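Pouring red stuff into clear plastic cups over white tables, how do you not wreck everything?

Fokurport Community Help > Home & Kitchen > Spills and stains

plissteadpunch
Hi all, hoping somebody has done this before me. I'm setting up a drinks table in November for a get-together at the hall in Plisstead, and the drink is this very red cranberry and hibiscus thing that I make every year. It stains like you wouldn't believe (ask my old bathroom rug). The hall just got new white-topped tables and they'd like them to stay white, fair enough.

The plan is clear plastic cups, half filled with the red stuff ahead of time, and then each person gets a splash of ginger syrup on top from a squeeze bottle. White plastic bottle, fairly narrow neck. My trouble is the topping up part. When I tried it at home the cup scooted away from me as soon as I touched it with the bottle, and then when I held the bottle up higher to avoid that, it splashed. I ended up with little red freckles all over the counter and my sleeve.

I also have to push two tables together to get enough space, so there's a gap down the middle, and I can just picture a whole cup going into it. Tablecloth or no tablecloth? I've been told both. And is there a trick to the pouring or am I just clumsy? I can't switch drinks, I'd never hear the end of it.

6 people found this useful to ask

grapejellygus
just use white grape juice lol

or get a drink dispenser with a tap, they're like ten bucks at the Baumgartner on the highway. my sister in law has one and it leaks but you put a towel under it

mopandcircumstance
I do the drinks for our block thing and have made pretty much every mess you can make with red punch, so let me save you a sleeve or two!

Skip the cloth. I know it sounds backwards, but a cloth bunches up, and those thin plastic cups tip over at the smallest wrinkle. Worse, a spill soaks straight through and then sits there underneath where you don't see it until you're packing up. On a bare smooth top you see the drip and you wipe the drip. Keep a damp rag in one hand or over your shoulder and get it right away. For anything that has been sitting a while I use a paste of baking soda and water, leave it 5 minutes and wipe it off gently (try it on a corner first, I don't know what your tops are made of). I use the Erum scrub sponges, the soft side only, because the green side took the shine off my mother's table and I still hear about that.

The gap between the tables is a pain. Don't put any cups within a hand's width of it. I run a strip of wide painter's tape down the join when I remember, and it peels off fine the same night. When I don't remember, there's always something sticky down in there that has to be picked out with a toothpick. Fill one table, keep the other one for napkins and the full pitchers, and don't slide anything across. Lift it!

Also, if you have the cups already filled, half is plenty. People always fill them too high, and then there's no room for the syrup, and then everybody carries their drink across the room like it's a live grenade.

Oh, and the scooting. That's only the cup being light. You need to hold on to it, even though it feels silly to use two hands for one little squirt.

plissteadpunch
Thank you, this is great! I had a cloth all ironed and everything, so that's going back in the closet. Still not sure about the splashing though. How close do you get with the bottle?

teaspoonbandit
Jumping in on the splashing, since I work a juice counter and do this all day long. You want to get a lot closer than you'd think. Tip the bottle down until the end of it is just inside the rim of the cup, and let the syrup run in. Most splashing comes from height. If the stream only has an inch to fall it can't throw anything back at you.

Other hand goes on the side of the cup, halfway up. Not the rim, where people are going to drink, and not down at the bottom, where you end up pushing it along the table. And be gentle, a soft plastic cup will buckle if you grab it like a doorknob, and up comes the red.
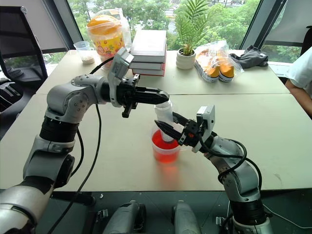 Leave the cup standing on the table the whole time, too. I see new people pick it up and pour in mid-air and it's twice the wobble for no reason. When you've got enough in there, tip the bottle back upright before you pull it away, or you'll leave a dribble down the outside of the cup and a ring on that nice white table. Practice on nearly full cups of plain water over the sink a few times and you'll have it by the time your guests show up.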